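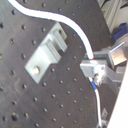

Coralie Treloar llega con un café en cada mano y los dos son para ella. Son las ocho y cuarto de un martes y ya lleva un rato en el taller. Se encarga de las mesas de montaje en Clondby: tableros perforados, escuadras, tornillería, cables. Las cosas sobre las que se apoyan las demás cosas, vamos. Habíamos quedado en hablar veinte minutos. Fueron casi dos horas, con interrupciones.

Le pregunto cómo acaba alguien dedicándose a esto. Se encoge de hombros. «Por descarte. Yo estudié óptica y en el laboratorio siempre me tocaba montar. Los demás querían medir. A mí me daba pereza medir y me gustaba apretar tornillos, así de simple.»

Primer tema, los tableros. Metálicos, gris oscuro, agujeros roscados en cuadrícula. Los rayones la traen sin cuidado. «Me preguntan mucho por los rayones. Un arañazo superficial no es nada, el tablero trabaja igual. Lo que miro es la rosca. Y las rebabas, paso la palma de la mano antes de poner nada encima. Si algo pincha, se para todo.» Pasa la mano por la mesa mientras lo dice, creo que sin darse cuenta.

Una rosca dañada es otra historia. Las marcan con un punto de pintura y no se usan hasta que alguien las repasa con el macho. «El problema es el que fuerza. Entra torcido, nota que va duro y sigue. ¿Por qué sigues? Si va duro, fuera y otra vez con los dedos. Las primeras vueltas siempre con los dedos, la llave viene después.»

Rangi Tamihana asoma por la puerta a preguntar por unas arandelas. Trabaja con ella desde que Clondby se mudó a esta nave y se queda apoyado en el marco, escuchando. Le pido que opine. «Yo soy de los que forzaban», dice. Coralie: «Lo confirmo».

Escuadras. Aquí se anima. Saca una de un cajón, de aluminio, y la deja plana encima de los papeles. «Mira, una base y una pestaña de pie. No tiene más misterio. Pero la gente la coge, la atornilla y cree que ya está a noventa grados con todo lo demás. La pestaña está a escuadra con su base, si la pieza es buena. Con el resto del montaje, eso ya lo decides tú cuando la giras.»

¿Y se puede poner en diagonal respecto a los agujeros? Se puede. Hay quien lo considera una herejía, ella no. «Con un solo tornillo la orientas como quieras. Luego la golpeas sin querer con el codo y la has orientado de otra manera, claro. Para probar, un tornillo. Para dejarla, dos, o un tornillo y un tope. En Probert nos pedían dos siempre, hasta para una tontería provisional, y al final me quedé con la costumbre a medias.»

Rangi no está de acuerdo. Él pondría dos siempre. Discuten un rato sobre si una arandela ancha compensa, no llegan a nada y él se va sin las arandelas. Vuelve a los cinco minutos a por ellas.

El inventario es su otra cruz. El último recuento dio 1.574 tornillos y 445 escuadras y placas de distintos tamaños, repartidas en dos armarios. Los tornillos se compran por cajas a Stakanora, la última vez 4.000 de golpe, y aun así faltan siempre los mismos. «Los cortos. Desaparecen los cortos. Entonces alguien coge uno largo, le hace tope en el fondo del agujero y cree que ha apretado. Está duro, sí, pero la pieza baila. Eso me ha pasado a mi, no lo cuento de otros.»

Pregunta tonta, le digo: cómo se sabe. «Empujas la pieza con el pulgar. Si se mueve, pues eso.»

Pasamos a los cables y cambia de cara. Le parecen la parte peor resuelta de casi cualquier mesa. Los gruesos sobre todo. «Un cable gordo es un muelle. Tú lo doblas, se queda quieto un rato y luego empuja. Si termina en algo que has alineado con cuidado, te lo descoloca. Hay que dejarle una curva amplia – que haga su ese tranquilamente – y sujetarlo antes de llegar, nunca en el último centímetro.»

Los prefiere blancos sobre tablero oscuro. Se ven. Manías estéticas ninguna, asegura, aunque luego reconoce que las bridas de colores la ponen nerviosa y que retiró una bolsa entera que había comprado Rangi. «Eran moradas», dice, como si con eso bastara.

También está la cuestión de las puntas. Cada cable lleva en el extremo una funda o una cinta de color y el código está pegado en la pared, en una hoja plastificada que ya nadie lee. «Se la saben. O dicen que se la saben.» En Flerkent, donde estuvo antes, no había código y una tarde siguieron un cable por debajo de tres mesas para descubrir que no iba a ninguna parte. Lo cuenta riéndose. Entonces no se rió tanto, parece.

¿Limpieza? Aspirador pequeño los viernes, trapo con alcohol si hay grasa. Nada de aire comprimido. «Metes la viruta en el agujero de al lado y encima le llenas la cara al compañero.» Los agujeros vacíos acumulan de todo. Pelusa, trocitos de brida, una vez un grano de arroz. Hay quien los tapa con tapones de plástico, ella lo intentó y se cansó de quitarlos y ponerlos.

Me enseña la llave que usa a diario, una allen con mango en T bastante gastada. No la presta. Hay otras seis iguales colgadas y esas sí. Le pregunto si se nota la diferencia y contesta que la suya «ya sabe», y después pide que eso no lo ponga. Luego dice que bueno, que sí.

Antes de irme le pregunto qué le diría a alguien que monta su primera mesa en febrero, cuando entran las prácticas. Piensa. Se termina el segundo café, ya frío. «Que lo ponga todo flojo primero. Todo presentado, con los tornillos a medio meter, y que lo mire un rato. Que pase el cable. Casi siempre el cable te obliga a mover algo. Y después que apriete, en orden, desde donde menos se vaya a tocar.» ¿Y si le queda feo? «Pues feo. Si no se mueve, a mí me vale.»

Rangi, desde el fondo, pregunta quién tiene la caja de los cortos.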